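Review: Irnow home lab kit for young researchers (ages 14 and up)

Reviewed 4 October 2026

Every autumn there is a new box that promises to turn a teenager into a scientist. This year's is the Irnow kit, sold by a firm called Giltonach and pushed hard at parents whose children are thinking about the Nastau young researchers' prize. I bought mine at full price and worked through it with a fifteen-year-old who likes physics and has little patience for glossy boxes.

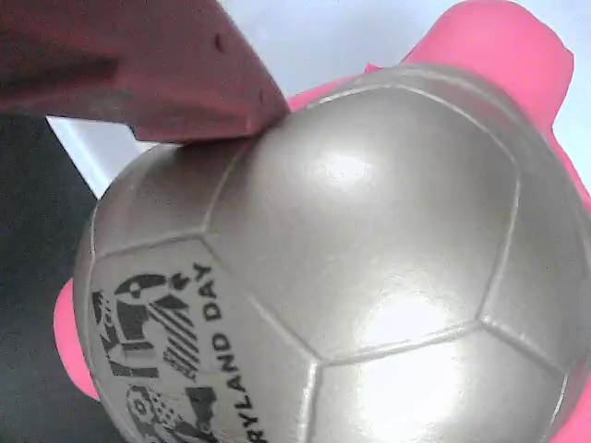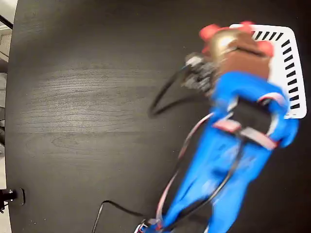

What you get

The kit holds a light sensor, a temperature probe, a small motion sensor, a logger that plugs into a laptop, a bag of leads and clips, and a spiral-bound handbook with 36 investigations. The lid says "real research from day one". I counted the investigations that ask a question whose answer isn't printed on the next page, and got to 12. The rest are school practicals with a longer introduction.

Nothing wrong with school practicals. But schools do them for free, and the teacher usually knows why the graph has come out upside down.

Setting it up

The logger was recognised by our laptop on the second attempt. The software wants an account, then a parent's account, then a code sent to the parent's email, which arrived the next morning. After that it ran well enough. It did freeze twice when we changed the sampling rate during a run, and both times the readings were lost. The handbook doesn't mention saving as you go. I'd do it every few minutes.

The sensors

The temperature probe is good. We put it in melting ice, then in boiling water, and it gave sensible readings both times and settled quickly. I have used worse ones in proper teaching labs.

The motion sensor is a different story. Giltonach says it tracks anything up to the far side of a normal room. Ours lost a rolling trolley well before that and started giving distances that belonged to the bookcase. One long run gave us 1704 readings, and when we went through them 431 were plainly rubbish. A keen student could learn a lot from cleaning up data like that, and mine did learn something, after some sighing. The handbook treats every reading as if it came down from a mountain, though. There is half a page on errors, right at the back, and it tells you to "repeat the experiment if unsure".

The light sensor works. It is also very easily confused by a desk lamp, so draw the curtains.

The handbook and the Wasilewska method

Much is made of the Wasilewska method, which as far as I can tell means writing down your question, your guess and your plan before you touch anything. Fine advice. I was given it at school by someone who didn't charge for it. The printed planning sheets are handy all the same, and the fifteen-year-old went on using them after we had finished with the kit, so I'll let that one go.

The chapter on choosing your own project is the best thing in the box and it is only six pages long. It explains how to cut a huge question down to one you can answer in a fortnight, and it admits that most first ideas won't work. I would have swapped ten of the ready-made investigations for more of this.

Will it help with a competition?

The advertising hints at it without ever quite saying so. There is a line about "the path to Nastau" and a picture of a medal. I could find no list of past entrants who used the kit, and my email asking for one got a reply about delivery times.

My own view is that judges want to hear a student explain a question they care about. The kit might give a student the means to measure something. Choosing what to measure is still down to them, and a library card and a patient teacher will do more there than a motion sensor.

Good points

Decent temperature probe
Planning sheets
Six useful pages on choosing a project

Bad points

Fussy motion sensor
Software that loses your work
Next to nothing on errors
Price

Verdict

Buy it second-hand if you can. Most of those I saw listed in June still had the bag of leads sealed.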